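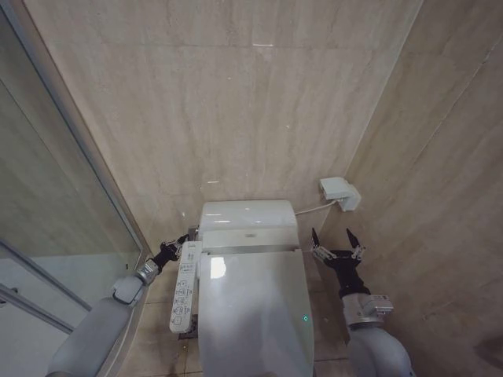
Brown stain in the bowl of a toilet with an electronic bidet seat - what can I safely use?

Asked in Bathrooms and Laundries
Viewed 1,301 times

Hi all, long-time reader, first proper question. We moved into a rental in Flornthorpe in June and it came with one of those electronic bidet toilets, which I was very excited about for a week and am now slightly scared of. It has a skinny control panel down the left side, a little green light on the right, and a cord going up to the power point on the back wall. It all works fine as far as I can tell (heated seat in winter, I'm a convert!).

My trouble is the bowl. There's a yellowy-brown stain down where the water sits and it doesn't budge with ordinary brushing. I've been going at it with the brush most mornings and normal supermarket toilet gel, left for ten minutes and then scrubbed, and all I've got to show for it is a sore shoulder. The rest of the bathroom is easy. Beige walls, beige floor, wipe and done.

With our old toilet I'd have tipped in half a bottle of bleach before bed and forgotten about it. But a lady at the hardware shop in Prusham told me never to leave chemicals sitting in a bidet toilet overnight with the lid shut, and then she got called away to the paint counter and I never heard why. So now I don't know if she meant bleach, or vinegar, or everything, and whether it's the bowl or the seat that gets hurt.

We don't have the manual. The agent says the owner might have it, which in my experience means no.

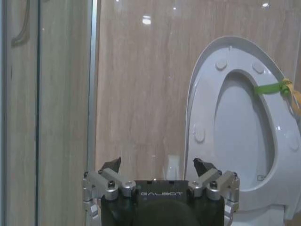
I have worked out that the seat ring and the lid both go right up and stay there, so getting into the bowl is no drama. It's more about what I put in there once I'm in. I'd also like to know if I should be cleaning around the rubber bumpers under the seat, as the ones on our old toilet went a horrible colour and I'd like to avoid that here.

So my questions, all in a lump:

What shifts this kind of stain? I'm assuming it's the water, as our kettle gets crusty too, but I could be wrong.

Do I need to switch the seat off at the wall before I clean? And if I do, does it forget its settings? It took me ages to get the water temperature how I like it.

Is a pumice stone a terrible idea? My mother-in-law swears by hers and she has already offered to bring it over.

Thanks in advance. I'll come back and say how it went, because I hate it when people don't.

Lutfa Ranasinghe

3 answers

Answer from Romana Rusnák
Accepted by the asker

If your kettle's crusty then I'd put money on mineral scale, with everyday grime stuck in it. Gel cleaners are mostly made for smell and germs and they slide straight over scale. What you want is an acid, and the gentle one I use is citric acid, the powder from the baking aisle. It's cheap and it doesn't stink the house out.

My routine, for a bowl very like yours:

Switch the seat off at the power point first. Mine has a sensor, and I once leaned over it with a brush in my hand and got a squirt up the sleeve. Whether it remembers your settings depends on the model. Mine keeps them. Jot yours down before you start and then it doesn't matter.

Put the lid and seat up.

Get the water level down. Pour a bucket of water in quickly and it'll mostly empty itself, or push the water round the bend with the brush, quick little shoves. This is the bit people skip! If the acid is sitting in a bowl full of water it's too weak to do much, and the stain is always at the waterline or under it.

Sprinkle in 60 grams of citric acid and add a couple of cups of warm water. Not boiling, you can crack porcelain that way. If the stain goes up the side, lay some toilet paper over it and wet the paper with the mix so it clings.

Leave it 2 hours with the lid UP and the fan on. Then brush, flush, have a look, and do it again the next day if you need to. Mine took three goes the first time. Now I do it every couple of months and it's never built up again.

On the overnight thing, I think the lady at the shop was on about fumes. Bleach and the strong acid cleaners give off vapour, and with the lid shut it hangs about under the seat where the nozzle and the other bits are. The maker of my seat says the same in the booklet. Strong cleaner in the bowl, a short soak, everything open, rinse well.

And PLEASE flush a few times before you switch from one product to another. If there's any of that bleach or gel left in the bowl, an acid on top of it can make chlorine gas. I flush three times and wait a bit, probably overkill, I don't care.

For the seat, the lid and the panel I only use a soft cloth wrung out in warm water with a drop of dish soap. No thinners, no bathroom spray, no scrubby side of the sponge. They're plastic and they go dull and scratchy, and once they're scratched they hold the dirt. Bumpers same again, cloth and soapy water, and an old toothbrush around the edges. If they've already gone yellow it won't come back, but it's only looks.

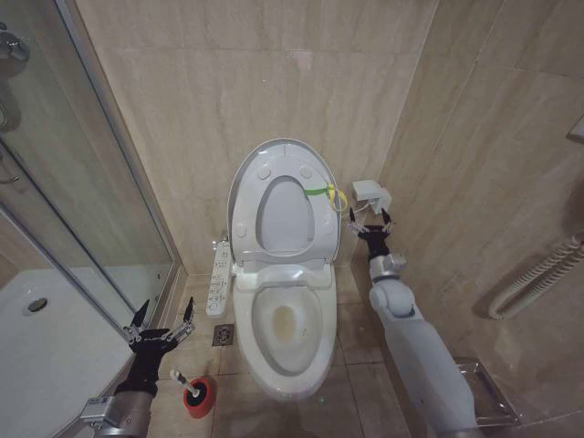
Ketill Vigfúsdóttir
Agree with nearly all of that, but I'd skip the warm water and use it cold, then just leave it a bit longer. I don't like tipping anything warm into a cold bowl in winter. Plain white vinegar does the job too if you've got no citric acid in the house, you just need a lot more of it.

Romana Rusnák
Fair enough on the cold water. I find vinegar too slow on anything that's been there a while, and my kids complain about the smell of chips.

Lutfa Ranasinghe
This is so helpful, thank you! Would the same mix be all right on the floor drain? It's a square metal one and I want to give it a scrub while I'm down there.

Romana Rusnák
I wouldn't leave it on metal for long, or on the grout. Few minutes and rinse. Some stone-look tiles are real stone and acid will etch them, so unless you know yours are ceramic I'd stick to dish soap on the floor and the walls.

Answer from Ottilie Gisler

Pumice. Wet it, keep it wet, rub gently. Been doing it for years, never a scratch.

Rocío Figueroa
Depends what the bowl is, though. Lots of the newer ones have a slippery coating over the glaze and pumice takes it right off, then the stains come back twice as fast. In a rental I wouldn't risk the bond on it.

Ottilie Gisler
Mine's an old one so I suppose that could be why.

Answer from Rocío Figueroa

Romana's covered the bowl, so a few words on the brush, as I reckon half of these stains hang on because the brush is past it. If the bristles have splayed out flat they only skate over the surface. I get a new one every spring. After using it, shut the seat down on the handle so the head hangs over the bowl and let it drip for a good while before it goes back in the holder. Otherwise you end up with a puddle of brown water in the bottom, and next time you're scrubbing the toilet with that.

The holder itself needs a wash as well. Hot water, squirt of detergent, swish, tip it down the loo. I keep mine close to the floor drain so if I slop a bit it goes somewhere sensible.
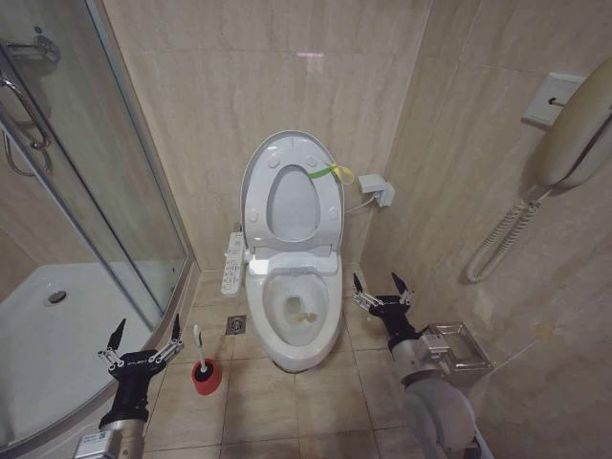 Seat and lid up, brush standing by the floor drain.

One more thing, about the nozzle. Most of these seats have a button that pokes it out for cleaning, and you can wipe it with a soft damp cloth or a cotton bud. Don't pull on it, and don't go at it with the toilet brush (my husband, first week). You'd need the power on for that part, so I do the nozzle first and then switch off at the wall for everything else.

If you really can't find the manual, look for a model number on the seat, usually on a sticker at the side or the back, and type it in online. I found mine that way even though it's years old and the shop it came from, Mollah, has closed down.

Ketill Vigfúsdóttir
Seconding the model number. Ours was on the underside and I had to lie on the floor with a torch.

Update from Lutfa Ranasinghe

Said I'd come back! I've done the citric acid twice now, cold water both times because I was nervous, lid up, fan on. First go took the edges off it and the second got most of what was left. There's still a small yellowish patch low down that I'll have another crack at when my shoulder's recovered. Settings were still there when I switched it back on, hooray. New brush is on the shopping list, and I've told my mother-in-law the pumice can stay home in Brallunwood.

Still no manual from the agent.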